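Flidivport Puzzlers > General chat > Wooden or plastic jigsaws for a beginner?

tessellate_tam
Joined: May
Posts: 24

Hello all! My aunt has given me her old jigsaws and I am completely hooked. Two evenings in and I've already cleared the dining table for good. I'd like to buy one of my own now and can't decide between card and wood. The wooden ones cost such a lot more. Are they worth it for someone who has only just started?

Oldharbour
Posts: 624

Welcome! Get a wooden one, even a small one. The feel of the pieces is half the fun, and the cuts are far more inventive -- I have a Kobzar with a heron-shaped piece that still makes me smile every time I find where it goes. You'll do it again and again.

pegandpanel
Posts: 108

I'm going to disagree with Oldharbour (again, sorry!). Wood is lovely but you pay the price of four or five card puzzles and finish it in a night. For a beginner I'd say card, 500 pieces, lots of different colours, no big skies. Sikik do a harbour one with bunting all over it and I enjoyed every minute.
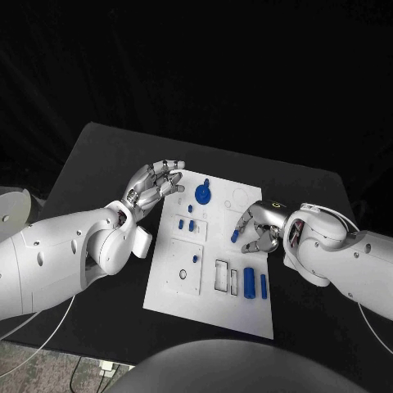
The other thing I'd push is your surface, and I'd put money into that before any puzzle. Shiny tables bounce the lamp straight back in your eyes and you end up tilting your head for hours. Dark and plain is what I like, something near the dark gray tabletop in my picture, where a pale board stands out so well. I threw a charcoal blanket over our kitchen table and pulled it tight, and my sorting speed went right up. Blue pieces on white are easy on the eye too, so pick your trays with that in mind!

Oldharbour
Posts: 624

Can't agree about the blanket. Pieces snag, and the moment you need the table for supper you're stuck. A proper board with a lip, every time.

pegandpanel
Posts: 108

Mine doesn't snag! It's a tight weave. I'll give you supper, though. We've been eating off our laps.

Slavica Mujić
Posts: 24

Felt roll-up mats are the answer to supper, as long as you don't roll too tightly. I had a Cloltico one that lasted for years. It does leave a ripple down the middle for a day or so, and loose bits near the edge will wander. I bag the unsorted pieces first.

On the main question I'm with pegandpanel. Start with card and borrow a wooden one from someone to see if you like it. They don't click together like card does, and my sister can't stand that. She nudges one side and the whole lot drifts.

Oldharbour
Posts: 624

The drifting is part of the charm!

katia_v
Posts: 108

It is not part of the charm, it's maddening :) I sold mine.

Tam, do you do the edges first? I've stopped. I go for whatever has writing on it, then faces, then the edge when I'm bored.

tessellate_tam
Posts: 24

Edges first, always, I didn't know there was any other way! Thank you all so much, this is brilliant. I've ordered the harbour one and I'm going to try a blanket tonight. Slavica, how big a mat do I need for 1,000 pieces?

Slavica Mujić
Posts: 24

Measure the finished size on the box and add a hand's width on every side. More if you've got a cat.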